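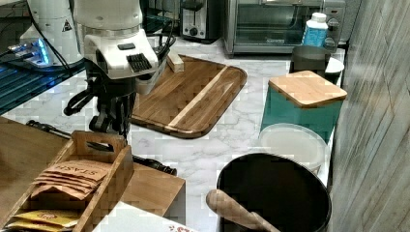 Hand trials on the kitchen counter
Plotico workshop, February 2025
Photos: Catherine Ritchie. Notes: Ubaldo Cirillo.

We compared two hands on the same arm over the same counter: the Kemis multi-fingered hand and the Kuneck parallel gripper we have used since the old lab. Both ran from the same controller with the same operator. The full log has 222 attempts and is on the shared drive under Cruickshank, the name of the project that pays for this work. The notes on this page are the short version.

Counter layout
White marble-pattern top, toaster and toaster oven along the back, cutting board in the centre. We left the kitchen things in place for both hands so the arm had to work around them.

Small wooden block
The plain test piece. The Kuneck was quicker here and we expected that. The Kemis could do it with two fingers, but the operator had to come in lower than felt comfortable.

Cutting board
The raised lip gave the Kuneck trouble when the block sat close to it. One jaw landed on the lip and the force limit stopped the arm. Turning the wrist 90 degrees fixed it, and that went into the procedure.

Tea caddy
Carried by the cut-out handle. The Kemis can hook its fingers through, which makes for a slow but steady lift. With the Kuneck the caddy tended to swing, so we cut the travel speed in half for that item.

Tea packets
Single packets out of a full stack. Neither hand was good at this. The Kemis brought up more than one packet most of the time. The Kuneck did better with the soft pads on, but the pads wear and we went through a set before the end of January.

Black pot
Rim grasp only. The Kuneck closes on the rim well if the approach is square to it. The Kemis needs the thumb inside the pot and the other fingers outside, and the operator could not always see the thumb. A second camera on that side would help.

Round plastic lid
Lying flat on the counter. We tried sliding it to the front edge and pinching it there, which worked with either hand. Picking it straight up from the middle of the counter did not, and we stopped trying after 13 attempts.

Teal box with the wooden lid
Lid off, lid back on. This was the best result for the Kemis. Spread fingers let the lid settle square on the box, where the Kuneck often put it down with one corner hanging over.

Cables
The Kemis cable run is the stiffer one. It pulled on the wrist near the end of the reach, and Catherine rerouted it with more slack behind the arm. Check it before each run — a loop can catch on things at the back of the counter.

Changeover
Swapping hands means new bolts, new tool offset and a fresh calibration. Allow most of a morning. Do not reuse the old offset file, even if the hand was only off for a day.

What we are keeping
The Kemis stays on the arm for the lid and caddy work. The Kuneck goes on the bench arm for blocks and packets. Questions about the log go to Ubaldo.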